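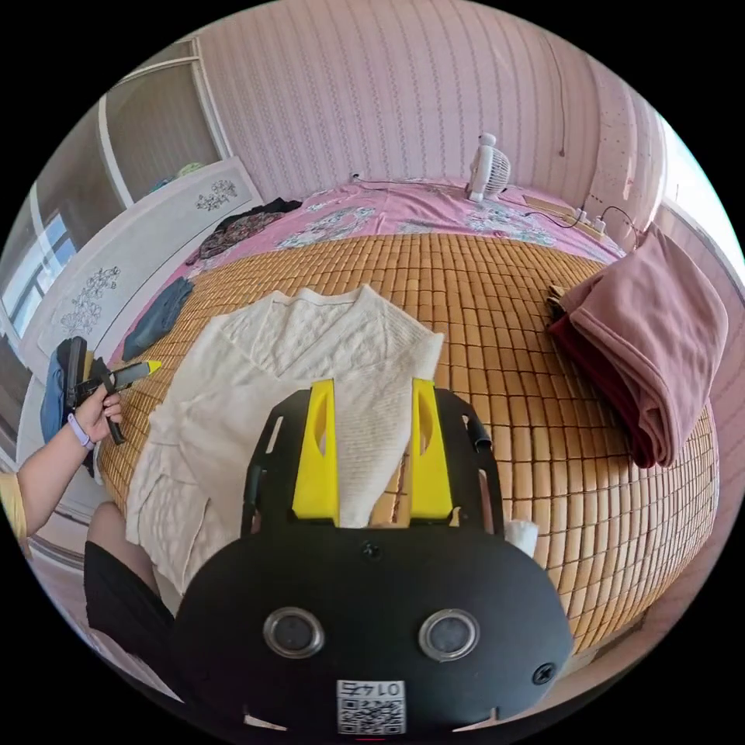
Folding sweaters on the bed: mat on or off?
Household forum > Laundry and closets

nkuna_n
I keep seeing the advice to fold heavy knits on a hard flat surface. My only surface is the bed, and in summer there's a bamboo tile mat on it. It's firmer than a bare mattress, but I have my doubts about dragging a cream cable knit over all those little tiles. Does anyone do this without pulling threads? V-neck, fairly chunky, going away until January if I can find shelf space.
Nandi

pegboard29
Been folding on one of those mats for years. Zero snags. People worry too much about sweaters.

Ouellet
Zero that you noticed. Cable knit hides a pulled loop until the next wash, then you get a hole and blame the machine. Put a sheet over the mat.

pegboard29
A sheet slides on the tiles, so now you're folding on something that moves. How is that better?

Ouellet
Tuck it under the mat. Not hard.

F. Saludo
I'd like to know what the mat is supposed to be doing for you in the first place. A sweater doesn't need a firm surface. Shirts do. I fold mine on my lap watching TV and they look the same as everybody else's after a week in a drawer.

nkuna_n
Lap folding gave me one sleeve longer than the other, every time. Could be me.

F. Saludo
Could be the sweater. Lay it face down and check before you blame your lap.

mumby
Whatever you fold on, clear the bed first. Jeans especially. A rivet will do more damage than any mat. And keep fans and power strips off it, I don't care how short the cord is. I had a strip on my bed one winter and it got buried under the clean pile. Never again.

nkuna_n
Point taken on the strip. The outlet is behind the bed and the fan has to go somewhere, but fine.

gromix
Has anyone tried the Skaseo folding board? 30 dollars, supposed to make every sweater the same size.

Ouellet
I had one. It's a piece of plastic with hinges. Works on T-shirts. On a chunky knit the flaps won't stay closed and the cables bunch up along the crease. Mine went in the donation bag.

gromix
The page has 433 reviews and nearly all of them are good.

Ouellet
How many mention cable knit?

gromix
OK, I looked through two pages of them. None so far.

pegboard29
Save your money. Arms across the back, fold the bottom up in thirds, done. Don't pinch it by the ribs when you lift, slide your whole hand under.

F. Saludo
Thirds is too bulky for a shelf. In half, once.

pegboard29
Depends on the shelf.

nkuna_n
Update, 16th September. Tried it with the sheet tucked under like Ouellet said. It stayed put for two sweaters and came loose on the third. No snags that I can find, but I'd have said that last year too. Went with thirds. The stack leans.

mumby
Did you move the fan?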